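Thread by Ingrid Begay
2018-08-23

Can a machine do a simple chore yet? I spent two weeks with the Brimwood kitchen simulator to get an idea. Opening a cabinet door is the first job on its list. 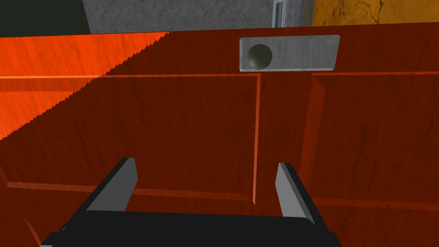 Can I buy something today that will put my dishes away?
Only a dishwasher that still needs you to empty it. The arms that can handle mixed dishes are in labs, and they are slow.

Yolanda Kapoor ran 3000 tries of the cabinet job for Urnell in March. 2813 ended with the door open. She says a small change in where the arm starts will spoil a lot of them.

Shop-floor work is further along. The Lenard plant has an arm loading trays all shift, but every tray sits in the same spot.

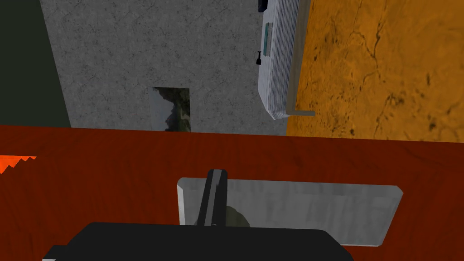
Chores at home go wrong at the moment of contact. Getting an arm across a room is mostly solved. Closing on a small part is harder. With one black finger right over a flat gray plate, most of the little rounded green piece on it is hidden from this side. A person would go by feel. Most arms I've tried can't, so they guess, and a guess took 59 seconds on my slowest run.

Next I'm trying the drawer job with the Yazzie controller.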